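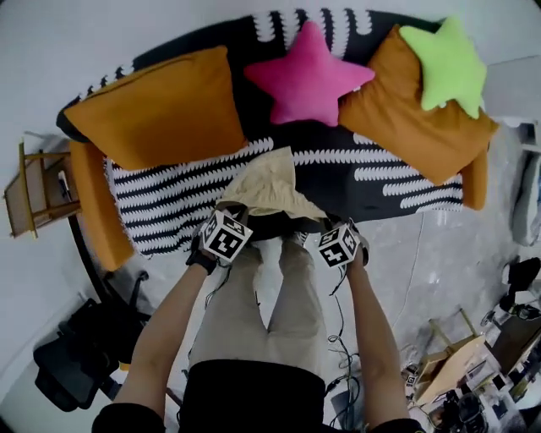

The fuel strike is in its second week and Custberg is mostly quiet. The buses to Skarneck stopped on Thursday. A few shared taxis are still going, but the fare has gone up to 70 and the drivers wait until every seat is taken before they leave.

The government says the strike is about pay. The transport union says it is about the two organizers who were picked up at the Rivas depot last month and have not been charged. As far as I can tell both are true. The pay claim has been sitting on a desk since spring and would probably have stayed there if the police had left the depot alone.

I walked down to the regional assembly building in the morning to see whether the march was going ahead. There were maybe a few hundred people, fewer than last time, and a line of police across the road to the bridge. Someone was reading out the union's letter through a bad loudspeaker and I missed most of it. By noon people had started going home. I didn't see any arrests, though a neighbor says there was shoving later on near the market.

The radio is not much help. The state station led with the new clinic in Fornthorpe and got to the strike after the weather. The private station had a long call-in show, and most of the callers were angry at everyone. One man wanted to know why the opposition hadn't said a word. They did put out a statement, but it was three paragraphs long and managed not to mention the depot.

What I keep hearing is that the governor will offer to release the organizers if the buses go back first. The union wants it the other way around. There was the same argument two years ago over the port workers, and that time the union gave in and got very little for it. People here remember that, including the drivers I talk to, and I think it is the main reason this one is dragging on.

Shops are open until 3 in the afternoon. Bread is fine, cooking gas is hard to find. The power has been normal except for a couple of hours last night. I'll post again when the talks in Skarneck are over, or if the buses start running.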